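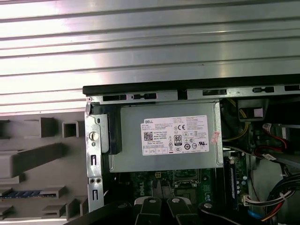
Wrist force drifting on the CPU lift, fault 2945

clem_tomoana
Posted 30 September 2021

Hello all! Proud and slightly battered owner of a teardown cell at Jiltandale here. We take old office desktops apart for reuse, and the arm does the fiddly bits inside the case. I love this job, it's the best thing I've ever been paid to do, but I've got a fault that is driving me up the wall.

Lid off, power supply left in, arm comes in for the processor. It flips the lever, opens the retention frame, then goes for the lift. On a good run it's lovely to watch. On a bad run it presses down before it lifts, far harder than the 5 newtons I've set, and the controller throws 2945 (force limit) only after the push has happened. I've got a bent socket from it and one chip with a chewed corner.

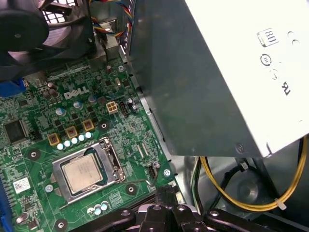 Socket open, chip still in. The lift starts from here.

The arm is a Boltine, the wrist sensor is a Pitkänen. Seven bad runs so far, all on Dells, though to be fair Dells are nearly all we get.

onni_k
Re: Wrist force drifting on the CPU lift, fault 2945

Great project! When do you zero the sensor? If you zero it with the wrist upright at home and then tilt it to get in past the power supply, the weight of the gripper turns up as a force that isn't there. Zero it at the approach pose, fingers clear of everything, every single time. I'd bet my lunch on it.

bent_mogensen
Re: Wrist force drifting on the CPU lift, fault 2945

Not convinced, Onni. A gravity error would be the same on every run and Clem's comes and goes. I'd look at the cable to the sensor. If it snags on the loom in the case (those yellow wires stick out a fair way) it tugs on the wrist and you get rubbish readings.

And please, before any more tuning: a force limit that trips after the push is no use as protection. Are you reaching in there with the arm live?

clem_tomoana
Re: Wrist force drifting on the CPU lift, fault 2945

Er. I was, to clear a cable, with the arm paused. I've stopped doing that! Drives off and key in my pocket now.

Onni, I zero at home, so you may be having that lunch. Bent, the sensor cable does run down the outside of the wrist, so you may be having one too. I ran 24 machines with it zeroed at the approach pose and got one fault. Much better, still not right.

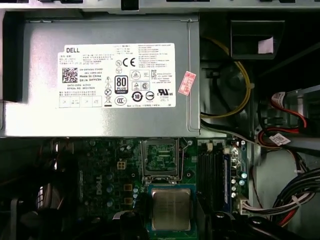
Re: Wrist force drifting on the CPU lift, fault 2945 (filter setting?)

saadet_polat
Ooh, I had this one! Check the filter on the force signal. Ours came set very heavy, which makes a beautiful smooth graph and a reading that lags behind the real contact. Slow the last bit of the approach right down and lighten the filter, and the stop should come much sooner.

bent_mogensen
Lighten it too far and you'll be stopping on motor noise all day. I still say tie the cable up first and change one thing at a time.

saadet_polat
Fair, one thing at a time. But I'd do the filter first, it's a two-minute job.

clem_tomoana
Cable first, only because I've already got the ties out, then the filter. I'll log the raw force as well and post the curves. Thank you all, this is brilliant!

arvid_l
Following this with great interest, same sensor on our Wanach bench. Could you post the approach speed with the curves?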